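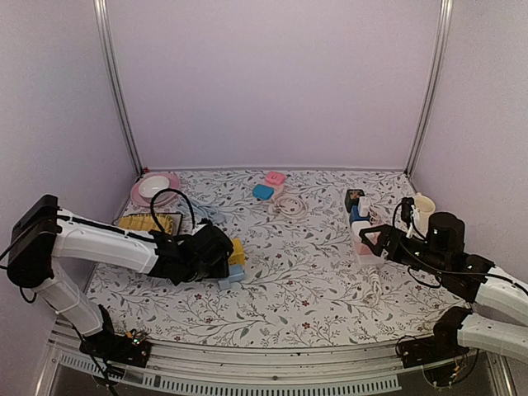 Who should be allowed to restart a two-arm cell after a stop? We settled on the person who pressed the stop, and only once they've walked up to the table and looked at both arms.

That's rule one of the Prerdale bench rules, and I'll admit it took us the longest to agree on. My first draft let anyone at the console restart, which felt fine until Thirumalai Chettiar pointed out that the console faces the wrong way (he was right, and I moved the desk in October as well). The full list runs to 11 rules. Most are dull! We kept them short enough to read standing up.

4.2 Shared space between the arms

The middle of the table is where our rules earn their keep. Both grippers can get there, as Figure 3 shows, so we treat it as a zone with its own speed limit: 50 millimetres per second whenever both arms are inside it. 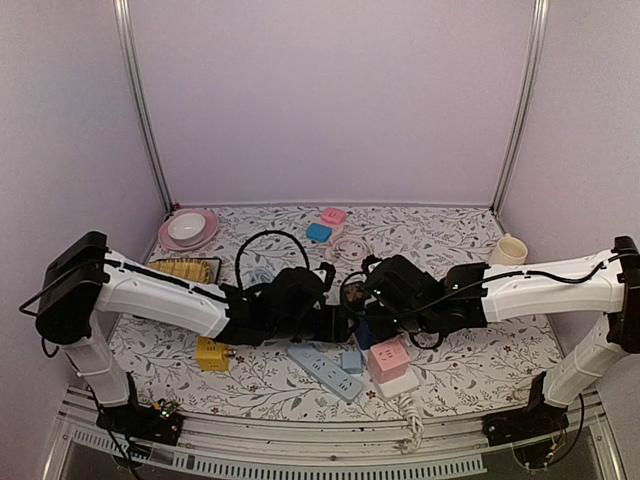
Figure 3. The two grippers close together near the middle of the table, with household items on the cloth around them.

I'd wanted a stricter version, where one arm always waits outside the line, but that rules out handovers altogether and our operators hated it. So the limit stayed, and we added a spoken call before either arm goes in. Of the seven operators we asked at Prerdale and Pratell, four said the call felt silly for the first hour or so and then became habit. Pratell has since put it in their own induction sheet, with slightly different wording.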